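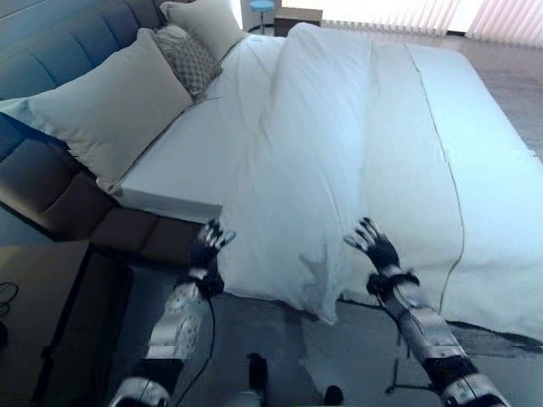

The Leten furniture fair has its bedroom hall at the far end, so most visitors come to it when they are already tired, and I was no different. I went this year for one reason, to learn how upholstery is made before it reaches a shop. My sister has asked me to help her choose, and until now I could only say if I liked a color. A padded headboard with channels, like the gray-blue one with its rounded rows, looked simple to me before this visit. Now I know that each row can be filled and sewn separately, and that a small mistake in one row pushes all the others.

This was explained to me by Lanying Du at the Pollik stand, where a sewing table was open to the public. She let us try with a short piece of velvet. Mine came out crooked – she was polite about it. She uses a thinner filling near the seams, and she brushes the velvet always in one direction before she closes the back.

In hall 11 I listened to a talk by Botond Bodnár from Hajdu about slats and mattress support. It was quite technical and the microphone was weak, but the part about noise was useful. He said that a bed which squeaks usually needs felt at the joints and not new screws.

Prices were not always shown. Zesel had a plain oak frame for 295 euros without slats, and the same frame with a padded back for 515. I took their catalog home for my sister. The coffee in the hall was expensive and the line was long, so please bring your own water.

Recent visits
A morning at the wool market
Two days among chair makers
The Hajdu open workshop, March

We use cookies to remember your settings. Accept | Read more

Contact: Vilja Ruotsalainen | © April 2023 | Back to top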